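Chapter 7
What a Gripper Trial Can and Cannot Tell You

Most published comparisons of robot hands are sales material with a table in it. Read the table first, then look for the part it leaves out. Marisol Huaranga's Ladness trials are a fair place to begin. Her group logged 1,452 grasps with two hands, the segmented Endeck and the heavier Mamani. The Endeck held on in 611 of its attempts and the Mamani in 584 of its own.
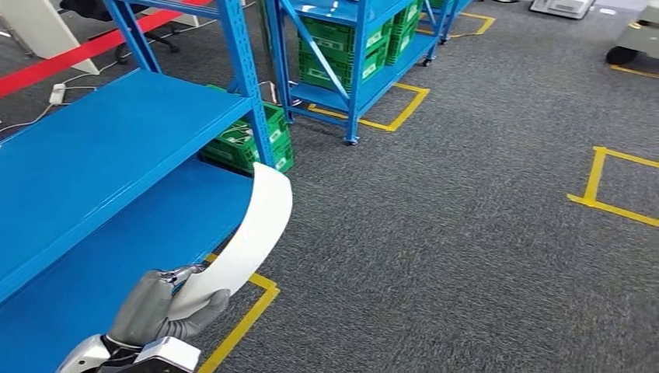

Which hand won? The summary says Endeck. But the two hands did not get the same number of attempts, and the summary gives only the total. Without the split, a count of good grasps is close to useless.

Part shape is a second problem. A box with flat sides forgives a sloppy approach. A long curved panel can twist in the fingers, and a grip near one end is a different test from a grip at the middle.

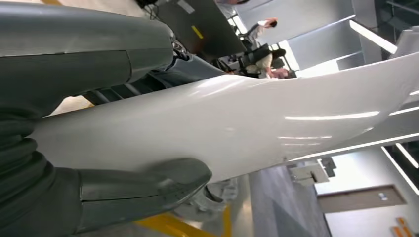
Ask, too, who picked the starting poses. If an operator set them by hand, we are measuring the operator as well. The Lilaretti controller was retuned after the first 20 runs, and those runs stayed in the total.

Wrist cameras deserve the same doubt. A view full of arm housing and blurred carpet gives a vision system very little to work with. 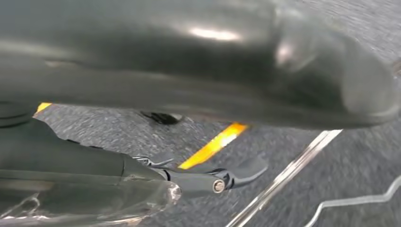

7.1 Counting Attempts

An attempt begins when the controller issues a close command. Write that rule down before the first run.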